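September, 6 a.m.

Slept maybe four hours. Kept going over the parking lot in my head. Coffee, toast, out the door by seven with my good shoes in a bag and the wrong folder, had to turn back at Plullitz Road. Stupid.

Hearing room was moved to the second floor. No sign. Mareike was already up there with the binder, thank god. She told me to breathe and spit out the gum. Judge came in late. Eighteen people on the docket and we were second to last, so – sat. And sat. Bench with no back.

Watched them go up one by one. Lots of noise tickets. A kid who'd taped flyers on a utility box, $100 plus costs. He paid it right there in crumpled bills and I wanted to cry for him a little.

Then us. Me and Benedito for the sidewalk thing, "failure to disperse." The officer, Wegener, read from his notes. Said he gave 2 warnings. I heard none. Benedito heard one, maybe, over the drums. Mareike asked him where he was standing when he gave them and he said by the cruiser. Then she asked how far off was the cruiser and he said 100 feet. She let that sit. Wrote it down real slow. I love her.

Judge not so impressed. Says he'll take it under advisment, wants the permit question briefed. So no answer today. More waiting. The city guy wants us to take the deal – a fine, no record after a year if we keep our noses clean. Benedito says no way. I said I'd think about it and he gave me a look. He doesn't have a landlord who checks these things!! I do.

Lunch on the courthouse steps, cold noodles from Ye-seo, she'd packed way too much. She thinks we'll win on the permit. Says the Dasten case is just like ours. I don't think it's just like ours, they were inside a building. Didn't argue. Too tired.

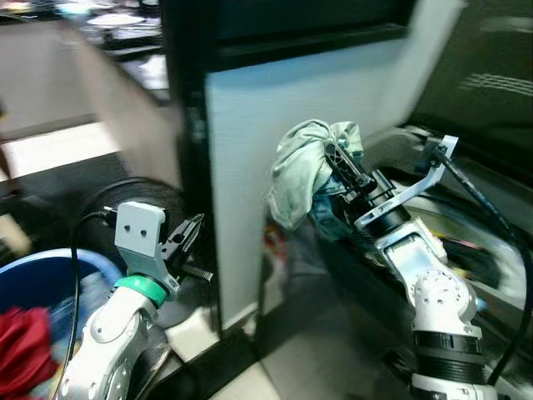
Laundry, with the blue basin

Home by three. Phone call with Bianca, long one. She has the statement typed up from the night of, wants me to sign every page. Found two things wrong in it, I never said "shoved," I said pushed past. Matters, I think. She's fixing it.

Mom called too. Didn't tell her about the brief. Told her it went fine. It sort of did.

To do – sign Bianca's thing. Find the reciept for the tow, Mareike wants it. Ask Svenja if she still has her video or if it got wiped with the old phone. Call work back about swapping the late shift, before they give it to somebody else. Eat a vegetable.

Eleven now. Still hearing that stairwell door bang. If the judge says no then it's an appeal and that's money I don't have, and Benedito will want to do it anyway. Can't think about it tonight. Lights out.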